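首页 > 俱乐部管理手册 > 第四章 比赛日 > 4.3 用 Gritgate 录入阵容与赛果

4.3 用 Gritgate 录入阵容与赛果

这一节我写得啰嗦一点,因为去年问我最多的就是这块。我在 Mestmont 女足管了三个赛季的比赛登记,前两个赛季还是纸表加邮件,后来联赛统一换成 Gritgate,我跟着踩了一堆坑。下面的步骤按 Mestmont 的账号来写,你们要是别的俱乐部,菜单名字应该一样,只是左上角的队徽不同。

开始之前

你需要一个“领队”级别的账号。普通“教练”账号能看阵容,不能提交,按钮是灰的,点多少下都没用(我点过)。还没有领队权限的,找 Morena Benedetti 开,她通常当天晚上就能弄好,但是请别在开球前一个小时才给她发消息。

手机和电脑都能录。我自己喜欢前一晚在电脑上把阵容搭好,到了球场用手机改。Talpur 球场看台底下信号很差,要提交的话往停车场那边走几步。

一、新建比赛单

1. 登录以后点“赛程”,找到这一场。联赛的比赛是自动导进来的,友谊赛要自己点右上角的加号。

2. 核对开球时间和场地。自动导入的时间偶尔会差一个小时,夏令时那阵子尤其容易出错。发现不对先别改,点“报告错误”,让联赛那边改。自己改了的话,对方俱乐部看到的还是旧时间,两边对不上,裁判也跟着糊涂。

3. 选比赛类型:联赛、杯赛、友谊赛。选错了会影响换人名额和停赛计算。

注意:比赛类型一旦提交就锁住了。想改只能写邮件申请,我上回等了四天。

二、填首发和替补

4. 点“阵容”,再点“从上一场复制”。省事得很,不过复制过来以后一定要从头到尾看一遍,受伤的、停赛的、去外地考试的都还在里面。

5. 把不能上场的球员往右滑,选“移出”。系统会问原因,伤病、停赛、其他,三选一。“其他”不用写说明,空着就行。

6. 填球衣号码。号码和球员是绑定的,但客场球衣我们有几件缺号,所以客场要手动改。改的时候只改“本场号码”,千万别改“注册号码”。Khrystyna-Mariia Derkach 有一次被我改成了门将的注册号,之后三场的进球全记到门将头上,她到现在还拿这个笑我。

7. 指定队长和门将。两个都是必填,漏了一个系统不会马上提醒,要等你按提交才弹红字。

8. 按“预检”。绿色就可以走下一步。黄色是提醒,比如有人再吃一张黄牌就停赛,看一眼就好。红色必须处理。 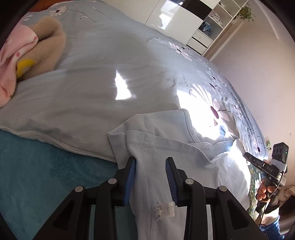

预检通过以后阵容还没有交出去哦!这里每个赛季都有新领队上当。预检只是系统自己看了一遍,对方和裁判什么都看不到。要再回到页面最上面,按那个蓝色的“提交阵容”,等到出现提交时间,才算完事。我的习惯是截个图存在手机里。

9. 提交时间最晚是开球前四十五分钟。过了这个点还能交,但会标成“迟交”,攒够三次联赛就来找你谈话了。

10. 热身的时候有人拉伤怎么办?点“赛前更换”,选下场和上场的人,然后当面告诉裁判。赛前更换不占换人名额,前提是在开球前录进去。开球以后再补录,系统就按正常换人算,我们为这个吃过一次亏,下半场少换了一个人。

三、比赛中

11. 进球、黄红牌、换人可以实时录,也可以赛后一起录。我建议实时,哪怕只录时间和号码,助攻回头再补。让替补席上的人帮你记也行,纸笔最可靠。

12. 上下半场补时里的事件要写成“45+2”这种格式。直接写47,系统会当成下半场第二分钟,进球顺序就全乱了。

13. 手机没信号时照常录,数据会先存在本机,屏幕上方有个小云朵打叉的图标。有信号以后它自己上传。上传完成之前不要退出登录,退了就没了。

注意:同一场比赛不要两个人同时录。后保存的会盖掉先保存的,连提示都没有。谁录,赛前说好。

四、赛后确认

14. 终场以后点“结束比赛”,检查比分。比分是根据进球事件自动算的,不对的话多半是漏了一个球,或者乌龙球记反了边。乌龙球要在犯错球员所在的那一队里录,然后勾“乌龙”,系统会自动把分算给对面。

15. 填观众人数。小比赛填个大概数就可以,检票的比赛用 Hanell 检票机上的总数。上赛季主场打杯赛那次是1,013人,我高兴得差点多打一个零。平时联赛能到200人我们就很满意了。这一栏不接受逗号,只能写纯数字,带逗号会报错。

16. 上传裁判签过字的纸质表。拍平一点,四个角都要拍到,文件太大就在手机里先压缩。

17. 写赛况备注。这一栏最多3,000个字,没有人要求你写满。有受伤、中断、投诉的一定要写,写时间和事实,别写情绪。我见过有人在里面骂了半页边裁,后来俱乐部收到一封很长的信。

18. 按“提交赛果”。对方领队会收到通知,有二十四小时确认。对方没动静就视为同意。

五、出错了怎么改

提交后的两小时内,领队可以自己撤回,点“更多”里的“撤回赛果”就好。过了两小时就得走更正申请:

19. 进“申请”,选“赛果更正”,填比赛编号。编号在比赛单最底下,字很小。

20. 写清楚原来是什么、应该改成什么。一条申请只写一个错误,写两个的话他们往往只处理第一个。

21. 附上纸质表的照片。没有照片基本会被退回来。

常见的几条报错,我顺手记在这里:

错误812:球员注册过期。去“球员”页面看到期日,续上以后要退出重新登录,光刷新页面不管用。

“阵容人数不足”:首发不满七个人。先看看是不是复制阵容的时候漏了人,别急着给对方打电话。

“该球员已在其他比赛中登记”:青年队和一线队同一天都有比赛时会碰到。让青年队那边先把她移出,再回来刷新。

“会话已过期”:放着太久没动。重新登录,已经填的内容一般还在,在“草稿”里面找。

补充:导出

赛季中途要交出场统计的,到“报表”里选“球员出场”,日期范围从八月开始拉,格式选表格。导出来的姓名列有时是乱码,打开时把编码换成 UTF-8 就正常了。名字带连字符的球员会被拆成两列,手动合并一下,我还没找到更好的办法。

杯赛的换人名额和加时赛录法跟联赛不一样,放在4.4节。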